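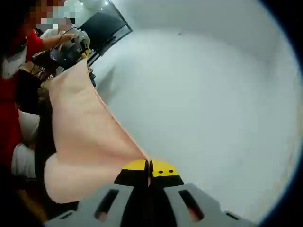

Folding it the long way round: my placement at Flusano

Yaw Appiah, second-year project report, March 2026

I spent my placement at Flusano, a laundry in Fodbridge that washes and folds for care homes and small hotels, and I went in thinking I'd write about machines. I've ended up writing mostly about the people on the folding tables, so apologies to anyone hoping for torque figures!

The site has two folding machines, bought in October from a firm called Suvus. They handle flat things (sheets, pillowcases, the bigger towels) and they're quick. What they can't manage is anything soft and awkward, like fleece blankets or fitted sheets with the elastic gone. Find me a corner, says the machine, basically, and on a fleece the corner is wherever you happened to pick it up. So all of that still goes to the tables.

I asked everyone on the early shift what had changed for them. Most said their shoulders were better, which I hadn't expected to hear first. Shaking out a double sheet with a partner is heavy work when you do it all morning, and that job has gone. A few also said they missed it — you talked to whoever was on the other end of the sheet. Now you stand on your own at the infeed with ear defenders on and lay edges onto a belt.

The other big change is pace. Under the old system a pair set their own speed and the supervisor counted stacks at the end of the shift. The machine shows a running total on a little screen, and on my busiest day it finished on 1488. Everyone I spoke to looks at that number, even the ones who told me they don't. One woman hangs her cardigan over it (the supervisor lets her, which I thought was decent).

Training was the weak spot. Operators got two hours with the installer and a manual of 200 pages, which lives in a drawer in the office. When a belt jams, people shout for whoever cleared it last time. I suggested a single laminated sheet by each machine and drew one up, with photos, and it was still on the wall when I left.

I also tried Mai, the rota software that came in with the folders. It shares out infeed shifts evenly, but it has no idea who has a bad wrist, so the supervisor swaps half of them back by hand.

If I did the project again I'd go in before the machines arrived and do the same interviews twice. People's memories of the old job had already gone a bit rosy by the time I got there, mine included, and I was never even in it.

Contact the project page | © Yaw Appiah | Back to top
2 comments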